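Laundry, Cleaning & Home > Laundry > Folding T-shirts with the size printed inside the neck

tannerbee
Sunday, August 17, 2025

We buy most of our everyday shirts from Ornel now and they don't sew in tags anymore. The size is printed on the inside of the neck in small white type. Fine for wearing, bad for sorting. There are three of us in the house who wear close to the same size and we have a lot of the same colors. With a tag I could flip the collar with one finger and see whose it was. Now I have to open up every shirt.

How do the rest of you fold these so the print stays where you can read it? I file fold in drawers. I would rather not go back to stacks.

dunmore_h

I fold mine inside out. Shirt comes out of the dryer inside out, stays inside out, and the print ends up on the outside of the fold at the top. You turn it when you put it on. Also saves the front of the shirt some wear.

pegboard44

Inside out would make me crazy. Four kids' worth of shirts to turn at 6 in the morning, no thanks.

What I do is fold the sides in with the shirt face down, bring the hem up to the collar, then fold in half again so the collar is on top. Then pull the back of the neck open a little bit with your thumb. The print shows over the front collar if it's a crew neck. It doesn't work on V necks as well because the fabric slides.

tannerbee

Tried the pegboard44 way on one load. It works in a stack. When I stand them up in the drawer the neck closes again and I'm back to digging.

rowhouse_laundry

Put a dot on the hem with a laundry marker. One dot for one person, two for the next, three for the next. Standing in a drawer you turn up the hem corner and there it is. We did this with socks first. Get the marker made for cloth, the office kind goes brown after enough washes.

dunmore_h

Dots are for hand-me-downs. I would not mark a new shirt.

rowhouse_laundry

It's on the inside of the hem. You would have to be lying on the floor to see it.

kettle_ave

Another thing to know about the printed ones is that they don't last. I have 11 shirts from Sitance, bought last December, same style, and the print on most of them is cracked enough that the M could be anything. I washed warm and dried on high, so part of that is on me. The ones I hung to dry are still readable.

pegboard44

Mine held up fine on high heat. Different brand though. I think it depends on the ink more than the dryer.

kettle_ave

Could be. I only know what mine did. I switched to cold and low, and the newer ones look the same as when I got them.

sorting_sam

I'd skip the reading altogether. Separate baskets for each person from the start and wash each basket on its own. Then it doesn't matter what is printed where. I run up to 4 loads a week this way and never look at a size.

tannerbee

We have one small machine and I pay for hot water. Three half loads instead of one full one isn't going to happen here.

sorting_sam

Mesh bags then. One per person, all in the same load.

dunmore_h

Mesh bags wrinkle T-shirts badly. Good for socks and underwear. I wouldn't put cotton shirts in them unless you iron.

tannerbee

I don't iron. Mauve-pink one from the pile I'm working through tonight, with the white print running sideways near the top. This is the type I mean.
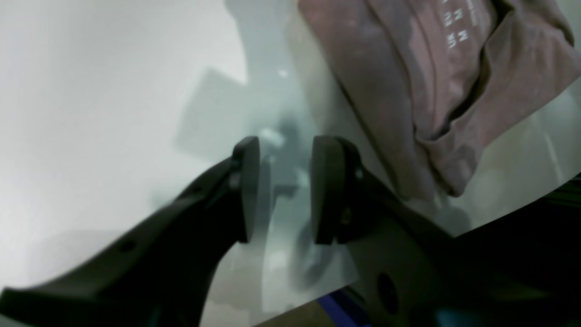
linen_closet_liz

Do you have to treat the printed size any differently if you iron the shirt?

rowhouse_laundry

Keep the iron off the print itself. Iron the rest of the shirt from the inside and go around the neck, or lay a thin cotton cloth over the print and press through that with no steam. Hot metal right on it can smear the ink or lift it.

linen_closet_liz

OK thanks. I had been going straight over it.

tannerbee

Update on the folding. I went with the hem dots, on the plain colors only, and left the striped ones alone because we each have different stripes. Took 90 minutes to do all the drawers, which is longer than I wanted. Filing them hem up now instead of fold up. dunmore_h, you can't see the dots.

dunmore_h

I'll take your word for it. Still doing mine inside out.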